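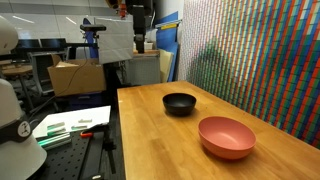
# Comparing two grippers on bowls

Bowls are a good first test for a new gripper. The rim is thin, the sides curve away, and a bad grasp shows up fast. These are the steps we use at Studham to compare the Ganell two-finger gripper with the Gondal soft one.

## Set up

1. Put one small bowl and one wide, shallow bowl on the table. Leave bare wood between them so the fingers can get in from either side.
2. Mark the start positions with small bits of tape.
3. Check the light. A glossy tabletop reflects the ceiling lamps and can confuse the depth reading.
4. Load the Amico controller profile for the gripper you are testing. Set the opening to 80 mm.

## Run the trials

Do 6 picks per bowl, then swap grippers and repeat. Grasp at the rim, lift, hold, and set the bowl back on its mark. If it slides when the fingers close, write down "slip" even if the lift works.

Keep the arm speed the same for both grippers. Wajid Jadoon's first set, 177 picks, had to be redone over a speed change halfway through.

## Read the log

Sort by bowl before you sort by gripper. The small bowl usually favors the two-finger model, and mixing the sizes hides that. Error 1321 means the fingers closed on nothing. Count it as a miss and go on to the next pick.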